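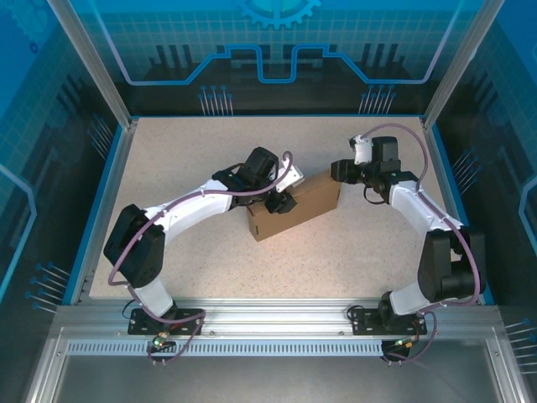 Korkitz Folding Mailer Boxes, Brown Kraft

Item no. 2815-K
Sold flat in bundles of 145
Six stock sizes
Plain or printed with one color

The Korkitz mailer is a one-piece corrugated box with a tuck-in front flap. It ships and stores flat, folds up without tape, and closes with two side tabs that slide into the walls. We have stocked it since the older Halter mailer was dropped from the range, and the inside measurements are the same, so inserts and dividers cut for the Halter will still fit.

Most of our customers use it for small goods that need a little more protection than a padded envelope gives: soap, candles, tea tins, phone accessories, spare parts, paperback books. It is not meant for heavy loads. For anything over the listed weight limit, see the Bucur double-wall carton.

Material

Single-wall corrugated board with brown kraft paper on both faces. The flutes run from side to side in the base, which keeps the bottom panel from bowing when boxes are stacked. The board is uncoated and takes ink stamps, pencil, and most paper labels. Glossy labels with a weak adhesive can lift at the corners in cold storage, so try one first if your stockroom is unheated.

Sizes

Sizes run from A (the smallest, made for jewelry and small hardware) to F (which holds a folded sweater or a pair of children's shoes). Size C is the one we sell most. Sizes A through D fold from a single crease pattern and go together the same way. Sizes E and F have an extra dust flap on each side.

All sizes are measured on the inside. Add the thickness of the board on each wall if you are working out how many will fit in a shipping carton. The size sheet in each bundle gives both sets of figures.

Folding

Lay the blank with the printed side down. Fold the two long walls up, then bring the short end walls in and roll them over until the tabs click into the slots in the base. The lid folds over last. New boxes are stiff along the creases, and it helps to bend each crease once before you start. Do not force the tabs with a knife or screwdriver — the slot will tear and the box will not hold its shape.

A box can be opened and closed again several times before the tabs wear. Many shops ask their customers to reuse it for returns, and there is room under the lid for a return label.

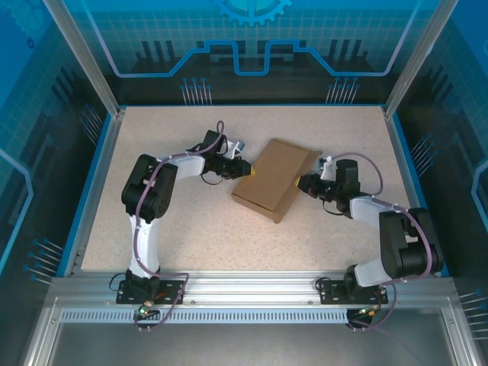
Storage

Keep bundles flat, off the floor, and away from outside walls. Board that has taken up moisture goes soft at the creases and the lid will not stay down. If a bundle has come in from a cold truck, leave it strapped overnight before folding. Stacks should not go higher than 13 bundles. The bottom ones get crushed along the flutes, and the damage does not show until the box is folded.

Printing

One-color printing is available on the lid, the front flap, or both. Black, dark green, and dark red hold up best on brown board. Fine lines and very small type tend to fill in, so we ask for artwork with strokes no thinner than a ballpoint line. Send artwork to Viorica Neagu in the print room, who will return a proof on real board. Printing starts after you sign the proof.

The minimum for printed boxes is one full bundle per size. Orders placed in May go out a little later than usual while the press is serviced.

Matching items

Skikenska paper fill, crinkle cut, natural
Skikenska tissue sheets, white or brown
Korkitz dividers, sizes C through F
Bucur double-wall carton, for outer packing
Paper tape, water-activated, plain

Ordering and samples

Plain boxes in stock leave the warehouse the next working day if the order reaches us before 2 p.m. Mixed bundles are not available, but you can order up to 6 single samples, one of each size, for the cost of postage. Samples are always plain.

For standing orders and pallet prices, contact Nelu Enache at the sales desk. Damaged bundles should be reported before the strap is cut. Keep the bundle label, as it carries the batch number we need to arrange a replacement.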